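4.2 Launch-Day Returns and the Anniversary Effect

Having established that the market reacts to earnings, a finding that will startle few readers, we turn to the days on which a company holds a product launch. The usual story is simple. A firm rents a hall, dims the lights, shows a new device, and the share price goes up. The trade press likes this story a great deal and has repeated it for the better part of ten years. Our data are less fond of it.

The sample covers 400 launch events by listed makers of phones, tablets and home electronics. We dropped any event that fell within 9 trading days of a quarterly report, since a price that moves on both pieces of news cannot be asked politely which one it preferred. That left 200 events. The loss of half the sample was painful, though less painful than the comments we received on an earlier draft that kept them all.

For each event we measured the abnormal return over the launch day and the day after, using the market model described in Section 3. The average is positive and too small to cover the cost of trading on it. Most of the gain that reporters credit to the launch arrives earlier, during the weeks of leaks, blurry parts and confident guesses. By the time the chief executive walks on stage, the price has already seen the show.

Kinton is the clearest case. Its shares climbed through most of May on rumors of a thinner handset, and then slipped on the day the thinner handset was shown. The handset was exactly as thin as promised. Commentators blamed the battery, the color choices and, in one memorable column, the music.

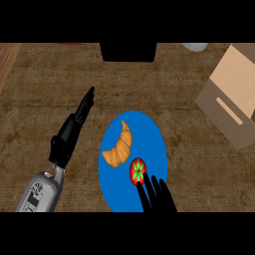
Figure 4. Tabletop with plate and croissant, rendered.

Flomwood went the other way. It leaked almost nothing, held a short event in Pendville, and saw its price jump by more than any other firm in the sample. It would be pleasant to draw a lesson about discretion from this. However, Flomwood was also the smallest firm we kept, with thin trading on most days, and a jump in a thinly traded stock may reflect two or three buyers in a good mood. Dropping it lowers the average and leaves the sign unchanged.

We also tested for an anniversary effect. Firms are said to save their best work for round birthdays, and analysts duly raise their targets when one approaches. We coded an event as an anniversary launch if the company used the word in its own announcement. This is generous, as Annamalai used it for two products in a row, apparently counting from different starting points. Analyst targets did rise before anniversary launches. Returns did not. The coefficient is indistinguishable from zero in every version of the model, including several we ran mainly out of stubbornness.

One limit should be stated. Our launch dates come from company announcements, and companies have flexible ideas about when a product has been launched. Some events in the sample showed devices that reached shops months later. We kept the announced date throughout. Section 4.3 repeats the tests with first-sale dates, where the sample shrinks again and the standard errors grow to fill the space.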